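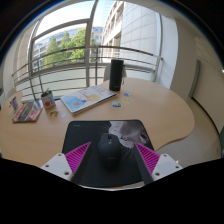 2 min read

I cleaned my mouse pad last Friday and I'm a little embarrassed by the color of the water. It's a black pad with an animal's face printed on it, and black hides everything (crumbs, hand lotion, coffee) until you run a damp finger across it. Yuck!

So, my routine. Lukewarm water in the sink, a squirt of dish soap, and a soft sponge. Go in small circles, and go easy over the printed part, because I scrubbed my old Jivwood pad with a nail brush and took half the picture off. Rinse until the suds are gone, roll it up in a towel and press, then lay it flat overnight. Mine needed 9 hours. No hair dryer, please, the rubber backing curls and then it never sits right again.

While the pad is drying, do the mouse. Unplug it or switch it off first, then wipe the shell with a barely damp cloth. For the gunk beside the scroll wheel I use a wooden toothpick, dry, and turn the wheel a little at a time. 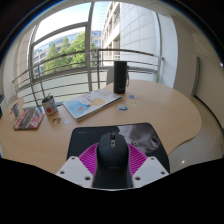
The desk comes last. My friend Pouran Talebi swears by a drop of dish soap in a bowl of water for wood-grain tops, wrung out well, and she's right, it doesn't streak the way my spray did. Lift the big books up instead of wiping around them (guilty!), and check underneath your water bottle for rings. On a curved desk I follow the edge with the cloth first and then fill in the middle.

I do the whole thing every six weeks now, or sooner if I've been eating toast at my desk.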